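Search this site
Enter keywords
Go

Print this article | E-mail this article

Against the Crowded Table

The standard advice for a seasonal table setting is additive. Start with a runner, then a charger, then the plate, then a folded napkin, then something orange. I have set tables this way and have stopped. My position is that a plain white surface, one mug and a small plate do more for an autumn table than a full matched set, and that most of the money spent on seasonal tableware is spent on storage problems.

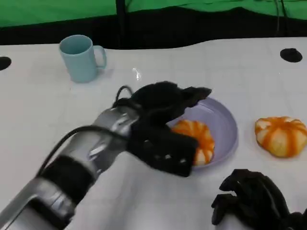
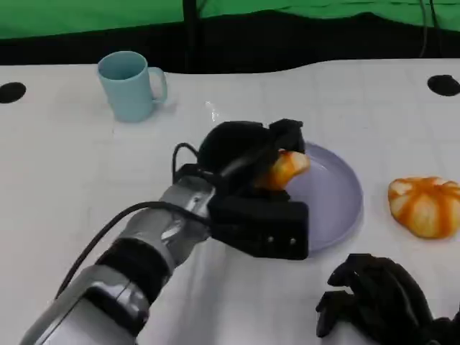
White tabletop with a pale blue mug, in both views; the lavender plate and striped pumpkin shapes are in both too.

Consider color first. Orange is a strong color and does not need assistance. On a white ground it reads at full strength from across a room. On a brown or patterned cloth it loses contrast, and the usual correction is to add more of it. A pale plate under an orange item works for the same reason a mat works around a print: it sets a border without competing. Lavender is an unusual choice for October and a good one. It is cool, it is low in saturation, and it can go back into daily use in November. A plate with a leaf pattern cannot.

The same argument applies to the mug. Light blue has no season. The Nyitrai catalog lists 37 autumn mugs, and I would not want to drink from most of them in March. A plain mug with a handle large enough for the hand is a twelve-month object. Matte finishes do have one defect, in that they can pick up gray marks from spoons. A paste of baking soda removes most of these.

Next, spacing. A place setting needs a clear zone for the hands, and this is the dimension most often given away to decoration. I allow 26 inches of width per person. At our table in Clumville that gives six seats, and it gives them only if the center is kept low and narrow. A centerpiece taller than a mug blocks the view across. Candlesticks are the usual offender, followed by gourds stacked in a bowl.

Small decorative pumpkins should be used singly. One on the plate marks the seat. One set directly on the table, off to the side, keeps the arrangement from looking like a shop display. Past that number the returns fall off quickly, and somebody has to move them before the food can be put down.

The objection I hear is that a bare table looks unfinished. In my view this is a lighting complaint. A white top under a single overhead lamp will show glare, and people respond by covering it. A shade, or a second lamp placed lower, costs less than linen. The Flolmont runner everyone seems to own is $70 and has to be ironed.

There is a fair case for cloth where the table itself is damaged, or where small children are seated. I would accept a Pakari wipe-clean mat in either situation, in white or gray.

Cleanup should also be counted. Two pieces of tableware per seat go into one dishwasher load. The layered setting takes two loads plus the laundry, and the runner will still be on the back of a chair on Thursday.

Print this article | E-mail this article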